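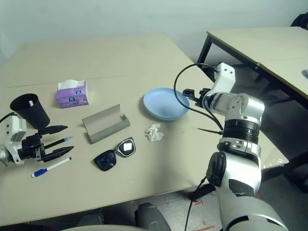
How long does the Grukari desk lamp take to charge?
With the cable that comes in the package it takes one evening, and after that I can use it for 19 days if I keep the light on the middle level.

I bought this lamp in August from the Moltia web shop for my evening work. I correct translations at home, mostly on paper, and my old lamp made a yellow circle in the middle and left the corners dark. The Grukari spreads the light much better. On the second level I can read small print from one side of an A3 sheet to the other and my eyes do not get tired.

The arm has two joints. The lower one is good and stays where I put it. The upper one became soft after the first months, and now the head goes down slowly while I work. I wrote to Moltia and Afaf Rawashdeh from their service answered the same day. She sent me a small key for the screw under the cap. I turned it a little and it holds again – the paper manual says nothing of this screw, so look for it before you send the lamp back.

The color of the light can be changed from warm to cold with a touch on the base. The touch spot is too sensitive for me. When I move a book near it, the light changes, and then I must go through all the levels again to come back to mine.

Before this one I tried the Wemavero with the clamp. It was stronger but it made a thin sound on the highest level, and my table top is too thick for the clamp anyway.

The lamp cost me 38 euros with shipping. For this price I am satisfied, and I have ordered a second one for my daughter's room, in white.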